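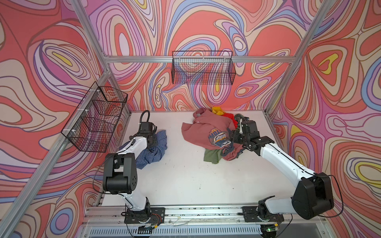
Figure 1. Checked shirt on a white tabletop.

Reuse of Household Clothing in the Villow District
Student project report, Department of Textile Studies, Trerkia College
Submitted July 26, 2019

1. Background

The project examined how households in Villow dispose of clothing they no longer wear. The district has two outlets for used garments: the charity shop in Jidden Street and the collection banks run by the Valdovinos depot. Both accept clean clothing in wearable condition. Neither keeps a record of the types of garment received, and the project was designed to supply part of that information.

2. Method

A questionnaire was delivered to 2000 addresses in February. It asked what clothing had left the household during the previous year, where it had gone and how long it had been kept. Nearly 700 forms were returned. Forms without an answer to the first question were excluded. The project group also carried out 11 interviews with residents who had agreed to be contacted.

3. Findings

Shirts and T-shirts were the garments most often discarded. Respondents gave fading, poor fit and loss of shape as the main reasons. Damage such as tears or missing buttons was mentioned less often, although several of those interviewed said that they would not know how to replace a button.

Printed T-shirts were treated differently from plain ones. They were kept longer, frequently as nightwear, and were less likely to be given away. Some respondents doubted that a shop would want them.

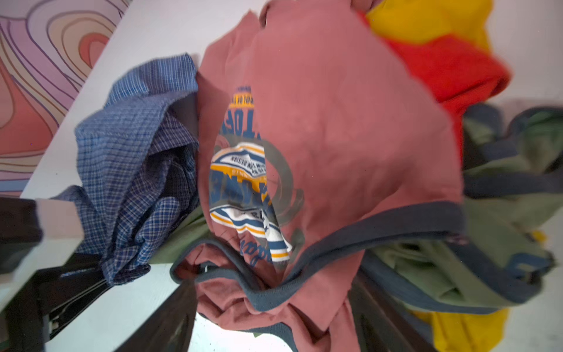 Figure 2. Pink T-shirt with printed lettering and dark ribbed trim.

Knowledge of the collection banks was limited. In six of the interviews the resident believed that the banks took shoes only. The wording on the banks was last revised before the depot began to accept clothing.

4. Recommendations

The wording on the collection banks should be replaced. A short repair class, covering buttons and hems, should be offered at the college in the autumn term. The questionnaire should be repeated with a separate question on children's clothing, which the present form did not distinguish.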